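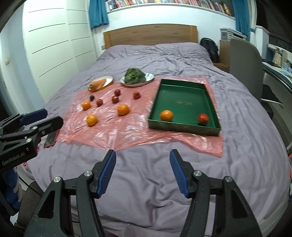
Section 4. Teaching and checking a sorting chore

Read this section before you buy anything else for your Guvley, and certainly before you promise anyone in the house that they are done with putting the groceries away. The short answer to the question most owners ask is no, it can't do that yet. It can learn one narrow piece of the job if you set things out with care and keep your expectations low.

The steps assume you have finished Section 3 and that both hand-held grippers pair with the base unit. You need two grippers because most food jobs take two hands, one to steady a dish and one to move what goes in it.

4.1 Setting out the work

1. Choose a flat place at about hip height. A table is best. A bed will do, but a duvet gives under weight, so expect round fruit to wander.

2. If you use a bed, put a plastic sheet over the duvet and pull out the worst of the creases. An orange will settle into a fold, and the fingers then close on plastic as well as peel.

3. Put out two plates and one shallow tray or box lid with raised sides. Set the plates toward the far end and the tray to one side.

4. Add the food. Start with oranges, a tomato, a plum, a carrot and a head of broccoli. Leave open space between pieces.

5. Move phones and keys out of reach.

Note: Play food is fine for practice, but don't mix it with real food in the same session. The two weigh different amounts and squash differently.

CAUTION: Keep fingers, hair and sleeves clear of the linkage arms. The pivots pinch.

4.2 Recording the chore

1. Hold a gripper in each hand with the fingers pointing forward and open. Check that the pads are clean.

2. Press Record on the base unit and wait for the tone.

3. Move one item at a time into the tray. Go slower than feels natural.

4. Let go only when the item is touching the floor of the tray. Items dropped from a height teach the machine to drop things.

5. Press Stop, put everything back in a different arrangement, and repeat. Record at least 20 runs before you try a playback.

Note: The Urard quick-start card that came in the box says 13 runs are enough. Ignore it. Teguh Menon, who wrote most of this section, has never had a usable result from 13.

4.3 What to expect on playback

Oranges are the easy case. They are firm, much the same size, and forgiving about where you grab them. Tomatoes are worse, and a ripe one may not survive the afternoon. A carrot hanging over the rim of a plate tends to tip as it is lifted. Broccoli has no good place to hold it except the stalk, and the arm rarely looks for the stalk.

In our own trials, which ended on 2nd December, the arm attempted 1,000 single-item moves and completed 798 of them with nobody helping. That sounds respectable until you picture putting away your shopping and dropping or missing one thing in five — and these were items spread out on purpose, with no bags, no jars and no refrigerator door.

Greer Pringle timed herself doing the same tray by hand and had finished before the arm completed its second pick. We have left her result out of the table in Appendix B at the distributor's request.

4.4 If playback fails

The arm closes on empty air: Recalibrate as in Section 3, then try with brighter, even light.

The item slips: Wipe the pads. If it still slips, record five more runs with that item alone.

The arm pushes the tray: Put a damp cloth under it, or use a heavier one.

The arm stops and does nothing: Restart the base unit. We don't know why this happens. Heather Buchanan is collecting logs, and a fix is planned for March.

CAUTION: Do not leave the arm running in an empty room, whatever the Bondumow app suggests about "overnight chores".

Continue to Section 5 only after the arm has filled the tray correctly three times in a row.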